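Ticket 3651: Red dye transfer and fuzz on light gray seat fabric
Property: Magagula guest apartments, unit 14
Category: Soft furnishings / laundry
Opened: 11/07/2023
Status: Closed
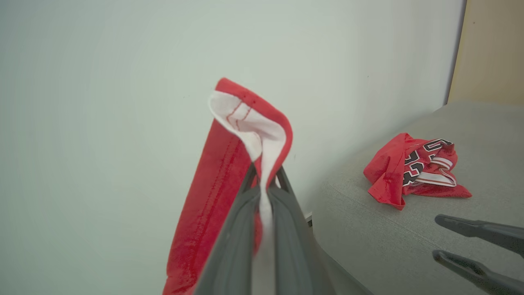

Reported problem
Pink marks on the light gray seat fabric after housekeeping sorted clean laundry on it. Red fuzz also found along the seam. The marks do not brush off. The red garment with the white inside was in the same load and is on the unit's laundry list. The white inside has not changed color as far as we can tell, but the stitching on that side is red, so please check it before the next wash.

Requested by housekeeping: find the source, clean the seat, tell us if the garment can go back in the mixed load.

Log

Entry 1
Asked housekeeping how the load was washed. Answer: mixed colors, 44 minute cycle, Civico liquid detergent, normal dose. Dryer on medium. Load was taken out when the dryer stopped and carried straight to the seat for folding. Housekeeping is not sure everything was fully dry. The thicker items in that load often need a second run.

Entry 2
Rub test on the garment. Dry white cotton cloth, 30 strokes on the red side: a little red fuzz on the cloth, no color. Damp white cloth, same number of strokes: clear pink on the cloth. Repeated near the seam with the same result. Damp cloth on the white side away from the stitching: clean. Damp cloth pressed on the stitching for a few minutes: very faint pink, only visible in daylight.

So the red side gives off color when damp. Dry, it only sheds.

Entry 3
Looked up the seat fabric. It is the Kukberg weave, gray, cover not removable. Our care sheet for it says vacuum first, then water and mild soap, blot only, no bleach, no steam. Note for whoever picks this up: the care sheet in the binder is for the older cover, which did come off. Do not try to pull this one off. I have put a new sheet in the binder.

Entry 4
Vacuumed the seat with the brush head. Most of the fuzz came off. What was left along the seam came up with a lint roller. Pink marks unchanged, as expected.

Entry 5
Tested Stilatden upholstery cleaner on the underside of the seat edge and left it overnight. No ring, no fading. Used it on the smallest mark first. Sprayed the cloth, not the seat, and blotted from the outside in. Mark lighter after the first pass and gone after the second.

Entry 6
Did the remaining marks the same way. All gone except the one nearest the wall, which left a faint shadow. Blotted with plain water to get the cleaner out and let it dry with the window open. Kept people off it until the next day.

Entry 7
Checked again dry. Shadow still there if you know where to look. One more pass with the cleaner, then plain water. Could not find it the following morning. Housekeeping looked too and agreed.

Entry 8
Washed the garment alone, cold, inside out, with a color catcher sheet. Sheet came out strong pink. Second wash, same settings: light pink. Third wash: sheet almost white. White side still white, with no halo along the stitching that I could see. Air dried on the rack. Repeated the damp cloth test and got a very slight tint. Better, but I would not call it colorfast.

Resolution
Cause: loose dye from the red garment, moved onto the seat while damp. The fuzz is normal shedding and only needs a lint roller. Seat cleaned, no replacement needed. Garment can stay in use.

Instructions for housekeeping
Wash the red garment alone or with dark items, cold, inside out.
Do not put it in the mixed load, even with a color catcher.
Dry it fully before it touches anything light. Check the seam and the folded corners by hand, they dry last.
Fold laundry on the table or the bed with a sheet down. Please stop using the gray seat for this.
If a mark appears, blot with a dry cloth and open a ticket. Do not rub it and do not use the bathroom spray.

Follow-up comment, housekeeping
The binder had two care sheets in it again, so I took the old one out. Also the lint roller is down to the last few sheets.

Reply
Lint roller refills added to the supply order. Closing this. Reopen under the same number if the pink comes back, and note on the list for April to redo the damp cloth test on the garment.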